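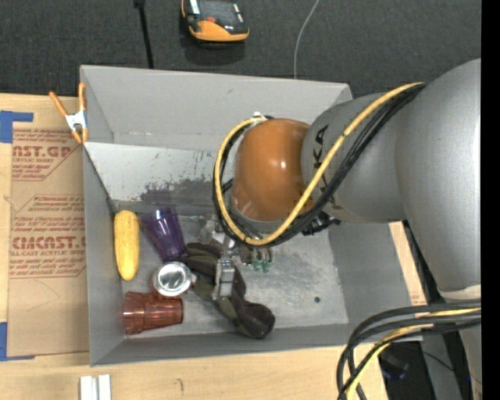
Shelter registration in the Drelell district after the November storm was carried out under the general rules for temporary accommodation, which make no distinction between citizens and non-citizens at the point of entry. The distinction appeared later, when residents were asked to move on from the shelters and had to show a tenancy, a work permit or a letter from an employer. Our concern in this section is the interval between those two stages and what people did with their papers and belongings during it. The rules allow each household a storage volume but do not say what form it should take. A large open-topped bin, such as the grey one on the tabletop in Figure 3, satisfies the wording as well as a locked cupboard does, although the two differ greatly in the protection they offer to a passport. Respondents drew this difference themselves, and several kept identity papers on the body throughout their stay while leaving clothing and cooking equipment in shared storage.

3.2 Loss of documents and length of stay

The shelter register lists 961 persons, of whom a substantial share came from Sulico, an informal settlement on low ground to the east of the port. Sulico had no formal street addresses before the storm. Residents gave their location by reference to a church, a standpipe or the name of the person who collected the ground rent, and the registering officers wrote down these references as spoken. The same plot could therefore appear in the register under more than one description. We did not attempt to correct these entries, and all analysis that follows treats the registered household as the unit, whether or not it matched a dwelling.

The survey sample consisted of 300 households drawn from the register. Interviews were conducted in the language chosen by the respondent, and questions on immigration status were placed at the end and marked as optional. Refusal on these items was higher than on any others. It was highest in the Macapagal shelter, where officers from the labour department had visited shortly before fieldwork began. We read this as an effect of the visit and not of the composition of the shelter population, but the design does not allow the two to be separated.

Households that reported the loss of at least one identity document stayed longer than those that did not. The association held when we controlled for household size, the presence of children under school age and the reported condition of the dwelling. It weakened once employer contact was added to the model. A worker whose employer could be reached, and was willing to write a letter, was often able to leave without the lost document being replaced. Where the employer had left the island or had closed the business, the document became necessary and the stay was prolonged. Domestic workers and gardeners were more exposed to this than workers in construction, where a foreman or a fellow worker could usually be found to confirm the period of employment.

Replacement of documents was handled by two offices with different opening hours and no shared record. Gultel, the contractor responsible for transport from the shelters, ran a service to the first office only. Residents who needed the second travelled at their own cost or waited until a group had formed. Interview notes compiled by Milagros Ojeda record that some respondents did not know the second office existed until they had already been turned away from the first.

Fear of removal was mentioned as a reason for not seeking replacement at all. We treat these accounts with some caution, as the question was open and the answers were coded after the fact. They are nevertheless consistent with the pattern of departures, in which adults without papers left the shelters earlier than expected and gave no forwarding address. Such departures shorten the recorded stay and would tend to hide the association described above. The estimates should accordingly be taken as a lower bound for households in this position.

The register does not show where these adults went. Part of the group returned to Sulico and rebuilt on the same plots, despite the order against building there. The conditions of that return are taken up in Section 4.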